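I've been on the Tistano suture course since May, 21 short lessons you work through at your own pace, and I have opinions! I paid $90 for it, mostly because a Saturday rerun of an old knot-tying lecture made me realize how rusty my instrument ties had gotten.

## What I liked

The close-ups. So many courses park you at the back of the room, and this one puts you right down on the incision. Lesson 12 was my favorite (I've watched it way too many times), all about winding the thread around the jaws before you go for the tail. You get a good look at how short that tail can be, and how near the two sets of jaws come to each other.

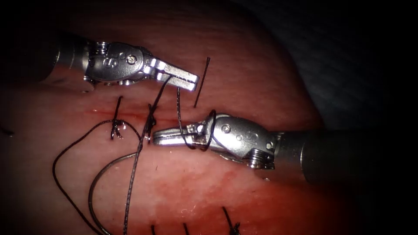
## What bugged me

The sound is pretty bad. I had the volume all the way up and still missed half of lesson 4. Also, the printed workbook is another $41, and mine showed up from Wisenport with the spine already splitting. The diagrams are nice and big, though.

And I wish there was more on tension! One lesson, and it flies by.

## Would I buy it again?

Yep, at this price. The Kestico course I looked at first was $500 and had fewer lessons. Four stars, and I'd go to five if they fixed the audio.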